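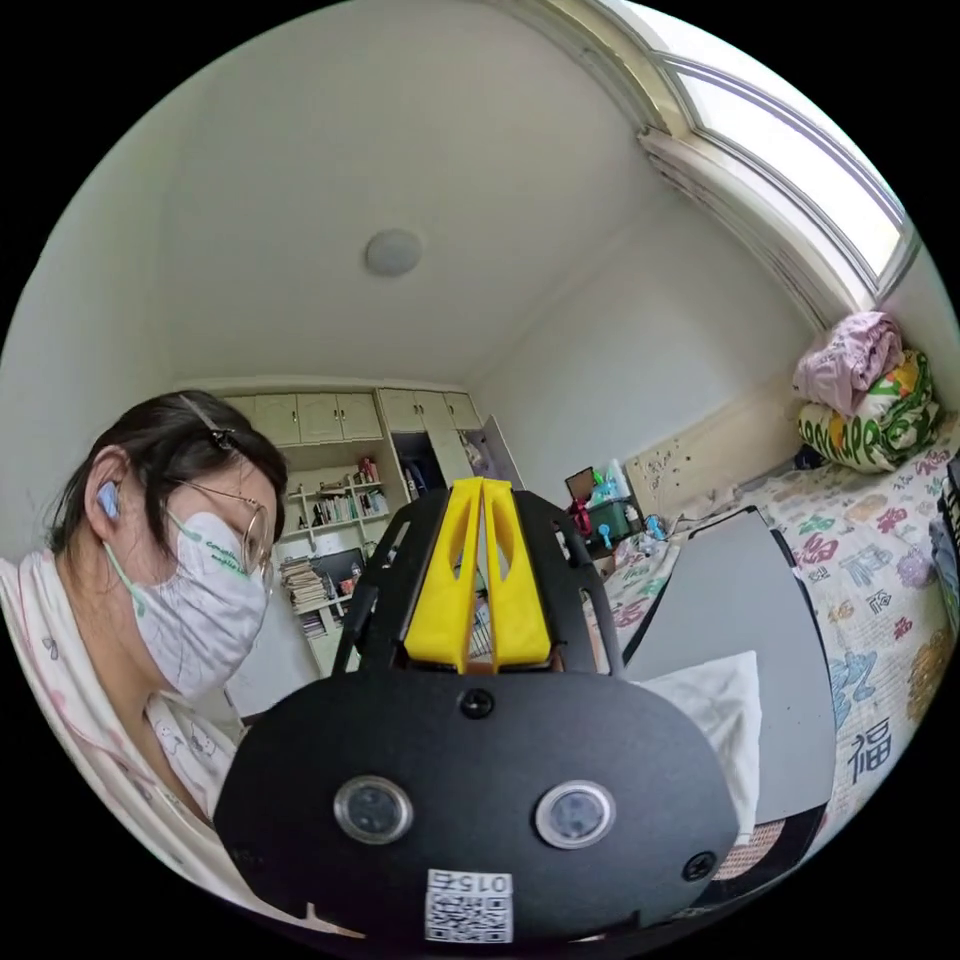
Kamia vinyl - is the July repress the same mastering?
Asked by Zbigniew Zieliński, January 21, 2019

After the Nimri 12" called Kamia. Original run was 174 copies, prices are silly now. Repress is $20. Anyone compared them? Mostly care about the B side, favourite thing they've done.

2 answers

Mared Sayce
Have both. Same cut, same matrix on the A. B side is a touch louder on the repress, bit less low end. Wouldnt pay extra for the original unless you want the stamped sleeve - the labels are a differnt colour too. Brultula had a few left at the counter Saturday.

plimavura_fan
just get the digital mate, vinyl's a rort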